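Chapter 12
Hearing Loss at School and at Work

Hearing loss is often missed because it can't be seen. A student who misses half of a lesson may look bored or tired. This chapter covers how hearing loss is noticed, what support is available, and how awareness campaigns try to reach people who have never had a hearing test.

We begin with the Masness school district, where hearing checks were once offered only in first grade. Students whose hearing changed later were usually found by chance.
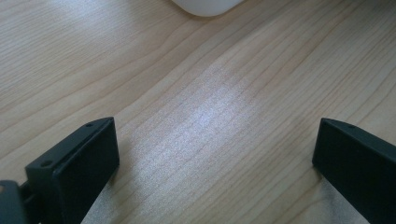 One parent in the district wrote that her son had passed his first test and was never checked again, and that his teachers moved him to the back row for not paying attention. He was fitted with hearing aids at 16.

The district now repeats the check in grades 2, 5 and 8. Seating is reviewed after each one, and teachers are asked to face the class when they speak. 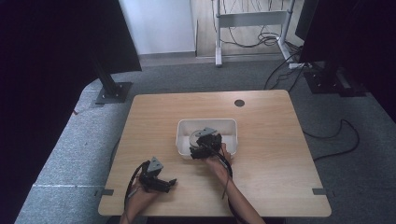 Captions are added to classroom videos as well. Section 2 looks at the town of Tevolport, which took up the same measures for adults in evening classes.

Key terms: audiogram, captioning, hearing loop, screening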